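Rillina two-arm bench kit: questions we keep getting

We run a small refurbishing shop in Wurndale and had the Rillina kit on loan from Nostska for most of the spring. These are the questions other workshops send us. We sell nothing and get no commission, so expect some grumbling.

What do you get for the money?

Two arms with grippers, the control box, a licence for the practice software and a printed guide that stops just as it gets interesting. The table is extra. So is the mat, which annoyed me more than it should have.

How much is it?

The price list we were shown had 3000 for the pair of arms and another 2000 for the software and first-year support. Ask for the second figure early, as it tends to turn up late in the conversation.

Can I try it before buying?

Sort of. You can try the simulated workshop, where you set up a job and watch the arms go at it with no risk to your stock. Nostska will send a login within 48 hours of asking. Ours took longer, and we had to ask twice.

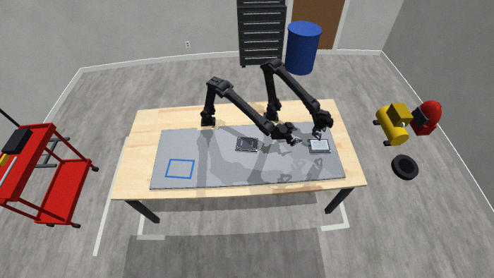

Sorting small devices is the job most people want it for, and it is the one the sales pages lean on hardest. The practice version lets you mark a drop area and put a few items out for the arms to collect. The blue square on the mat is empty, with one device near the middle and the other, the one with the pale label panel, under the right arm's fingers towards the far end. That is a fair exercise for learning the controls. It is also a very tidy one, and our incoming trays do not look like that. Ask to see it done with items piled up, sticky or missing a corner before you believe any claim about saved hours.

Does practice in the software carry over to the real arms?

Some of it. The order of steps carried over well enough. Grip settings did not, and we redid nearly all of them by hand. The guide says this is "minor tuning" – it took us most of a month.

Do I need both arms?

Nostska says yes. I'm not convinced. For plain picking and placing we left one parked for long stretches and I didn't miss it. If you need something held while something else is done to it, that's a different matter, and you should ask for a demonstration of exactly that.

How much training do staff need?

The brochure says 4 hours. Our people could start and stop it safely after that. They could not fix a failed run, and failed runs are where the day goes.

Is the Prydderch kit any better?

Dearer, slower to set up, better manual. We only had it briefly, so I won't pretend to a proper comparison.

Would you buy it?

Not at that price, and not until support answers the phone after three in the afternoon. We'll look again when the new grippers come out, supposedly in June.

Related questions
Prydderch bench arm: first impressions
What a service contract leaves out
Leasing or buying workshop equipment
Sorting returns by hand: our method

Contact us | Copyright Wurndale workshop notes | Back to top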